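Inside the Case: Taking Apart a Desktop Computer
Handout 3, Computer Repair Basics
Zandville Adult Learning Center
Instructor: Genji Tsuji

Welcome back, everybody, and thank you for putting up with the cold in Room 11 last time. Tonight we finally get to open something! If you missed the session on hand tools, borrow a neighbor's notes before you pick up a screwdriver, and come find me at the break if anything in them looks odd.

Before you start

Shut the computer down, pull the power cord out of the wall, and hold the power button in for a few seconds. Put on your wrist strap and clip it to bare metal. I know it feels fussy, and I went years without one myself, but I would like you to have better habits than I did.

Lay the tower on its side with the removable panel facing up, so you are looking down at the motherboard and nothing has to be held in place while you work. Leave some clear table next to it for parts.

Finding your way around

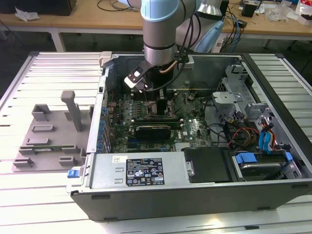 Every maker arranges things a little differently, so please take your time and look before you touch. I usually find the power supply first, the big metal box with the printed label, and then let my eye follow the cables out of it. Some go to the board and some go to the drives. Hard drives often sit in a plastic caddy, and on many office machines the piece you press or pull to free something is blue, a kindness to those of us whose eyes aren't what they were.

Make a sketch of where each cable goes before you unplug it. It doesn't have to be pretty (mine never are). SATA plugs should come straight out, and if one has a little metal clip, squeeze that first. Pull on the plug and leave the wire alone.

The graphics card comes out next if your machine has one. Take out the screw or open the latch at the back of the case, release the catch at the end of the slot, and lift evenly.

Memory

Push the latches outward and the module will pop up a bit. Hold it by the edges. When you put it back, line up the notch with the bump in the slot, then press until it clicks. It takes more force than most people expect, and my old teacher Ambros Berchtold used to say you should hear it before you believe it.

The processor

We will be slow and careful over this part, with the heatsink already off. The processor sits under a metal frame, and a thin lever at the side keeps everything clamped down. Press the lever down, ease it out from under its hook, and let it rise gently. Look for the small triangle that shows you which corner is which, as you'll want it again when the chip goes back in. Old thermal paste comes off with a lint-free cloth and a little rubbing alcohol. 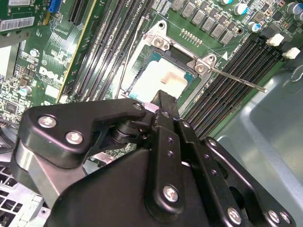 For next time

Bring your sketch and your labeled screws. Read pages 13 to 20 in the course packet, and write down any word you'd like me to go over.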